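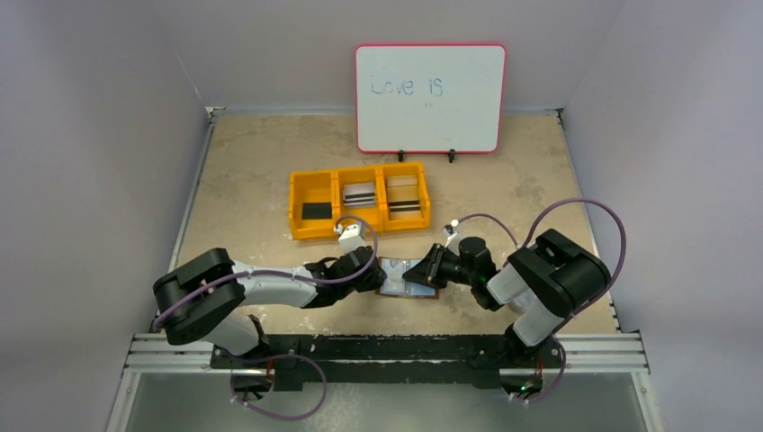 Les deux bras au travail, avec le bac orange à trois compartiments derrière eux.

Depuis février j'avais noté dans mon agenda la journée portes ouvertes de Pudano, et j'ai failli ne pas y aller. Le trajet en car dure longtemps, je suis encore un peu timide quand je dois poser des questions en français à des ingénieurs, et le programme sur leur site était très court. Je suis quand même partie, avec un sandwich et un carnet.

L'atelier se trouve derrière un ancien dépôt, dans une rue où le téléphone ne capte presque pas. À l'accueil on nous a donné un badge en papier et on nous a répartis en groupes de huit. Mon groupe était mélangé : des étudiants, un couple de retraités, un père avec sa fille qui voulait tout toucher. On nous a promis 25 minutes par poste, mais au premier nous sommes restés bien plus longtemps, parce que les retraités avaient préparé leurs questions à la maison.

Ce premier poste s'appelle Esero. Deux bras robotisés sont montés face à une table beige, entre trois parois grises, et ils manipulent de petites choses plates. Je m'attendais à du bruit et à de la vitesse, comme dans les reportages sur les usines de voitures. Chez Esero, tout va doucement. Les pinces s'approchent l'une de l'autre au-dessus de la table, et on se surprend à retenir sa respiration - la petite fille à côté de moi le faisait aussi.

Sur ma photo, les deux pinces sont sur le même objet, un petit rectangle plat avec un bord brun et une surface bleu pâle et blanchâtre. L'une touche le bord gauche, les doigts de l'autre couvrent un coin à droite. Pour nous c'est un geste de rien du tout. L'animatrice nous a expliqué que les objets minces sont parmi les plus pénibles pour une pince, car il faut trouver le bord sans pousser la pièce plus loin. J'ai essayé ensuite à la maison de ramasser une carte de visite sur ma table avec deux crayons, et je comprends mieux.

Au-dessus de chaque pince il y a une petite caméra blanche. J'ai demandé si le robot « voit » comme nous avec deux yeux. La réponse était longue et je ne l'ai pas suivie jusqu'au bout, je le reconnais. J'ai retenu que chaque caméra regarde surtout le travail de sa propre main. Ils répètent le même exercice 500 fois avant de passer au suivant, et cela m'a rappelé mes leçons de piano.

Un détail m'a plu : le tableau blanc à cadre rose, appuyé contre le fond, avec « Love is » écrit au feutre bleu et rien après. J'ai oublié de demander la suite.

L'autre poste, Wumbei, était en panne, et on nous a montré une vidéo. Dommage. Le café était offert par Kunden, avec des gaufrettes très bonnes.

Si vous voulez y aller, l'inscription est gratuite mais obligatoire, et il n'y a que 24 places par session. Prenez celle du matin, l'après-midi il fait chaud dans l'atelier. Et mettez des chaussures fermées : on le demande à l'entrée, et une dame en sandales a dû attendre dans le couloir.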